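Pay for the second arm, skip the support plan

Jun 2, 2024

Hivora sells its bench kit in two versions. One has a single arm, the other has a pair, and the price gap between them is large enough that most small labs will look at the quote and decide one arm will do. I think that is usually the wrong call. I also think the yearly service plan that comes stapled to both versions is poor value, and that a lab with limited money should put it toward the second arm instead.

I work at Prajapati, a small contract testing lab in Surdale. We do wet chemistry for people who don't want to run their own bench: water boards, a couple of food producers, one paint company. Before the Hivora pair we spent a long time on a single-arm kit from Duso, and I was the one who wrote most of the routines for both. We paid list price for the two of them and nobody has given us anything for writing this.

The argument for one arm is easy to make. Most lab tasks can be broken into steps that one hand can do if the bench is laid out properly. Put a tube in a rack, and the rack is your second hand. Put a dish in a recess and it won't slide. Duso's manual leans on this heavily, and the starter set includes a good range of clamps and nests. For pick and place work it's fine. Ours moved capped tubes from one rack to another all day and rarely gave trouble.

Where it fell down was anything that involved glass in the air. Pouring from a tube into a dish, for instance, sounds like a one-handed job, and it is until the dish is light and the tube touches its rim. Then the dish moves. You can fix that with a nest, but now you need a nest for each size of dish, and somebody has to swap them over. We ended up with a drawer of 35 printed nests, most of them slightly wrong. Every change in glassware meant another afternoon at the printer. That cost never shows up on a quote, and it's the main reason I'd tell people not to buy on the quote.

With two arms you can hold the dish and tip the tube. One hand steadies a beaker while the other brings the tongs over. You can pass a tube from left to right to change the grip, where a single arm has to put it down, let go, back off and come at it from another side. Regripping was the slowest part of nearly every routine we wrote for the Duso. On the Hivora it's a short handover, and the code for it is shorter too.

The fair objection is that two arms are more than twice the bother. They have to be kept out of each other's way, and the calibration between them has to be right or the handover will drop things. This is true. Our first weeks in May were mostly calibration, and we broke more tubes than I'd like to admit. The cabling is also a nuisance. Hivora runs it along the outside of the arms, and once you add a lamp and a camera or two you are managing cords as much as chemistry. I would like to see the next version route at least some of it inside. Duso manages this on a cheaper arm, so it can be done.

The other complaint I'd make is about the grippers. Both kits ship with parallel fingers, and parallel fingers are a compromise on round glass. They hold a tube well enough across the middle. They are less happy near the lip, and long-handled tools take some thought about where to grab. Hivora offers a softer finger as an extra. It should be in the box.

Now the service plan. It costs $2,045 a year for the pair, and for that you get remote diagnosis, software updates and a visit if something fails. The updates come anyway if you ask. The remote diagnosis was useful to us once, for a joint that was reporting the wrong temperature, and the advice was to restart it. The visit is the part that sounds worth having, but the terms give them 4 business days to turn up, and Surdale counts as a remote area, which adds another 2. A contract lab with samples going off in the fridge can't plan around that. We have gone back to doing those jobs by hand on the days the arms were down, and we'd have done the same with or without a plan.

I can see who the plan is for. If nobody on your staff is comfortable opening a control box, and you're in a big city, it may be sensible. A university department probably gets its money back in student mistakes alone. For a lab our size it's a subscription to a phone number.

Some people will say a small lab shouldn't be looking at either kit, and that a good technician with a rack and a steady hand is still faster. On a single sample, yes, by a long way. Our technicians can do a pour in the time it takes the arms to line up. But they can't do the same pour the same way at the end of a long shift, and they don't want to. The boring middle of the job is what the arms are good for: the repeated transfers, the rinses, the moving of glassware from one side of the bench to the other. The people here have kept the parts that need judgement, and I haven't heard any of them ask for the rinsing back.

So my advice to anyone with a quote on their desk is to ask for it again with two arms and no plan, and to compare that figure with the one they were given first. Ask as well for a trial on your own glassware, on a plain tabletop, with no nests or fixtures supplied by the sales side. Hivora agreed to this when we pushed. Bring your ordinary tubes, your ordinary dishes and whatever tongs you use now, and watch how much gets set down and picked up again between steps.

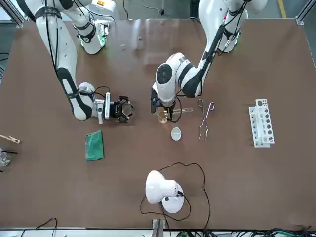
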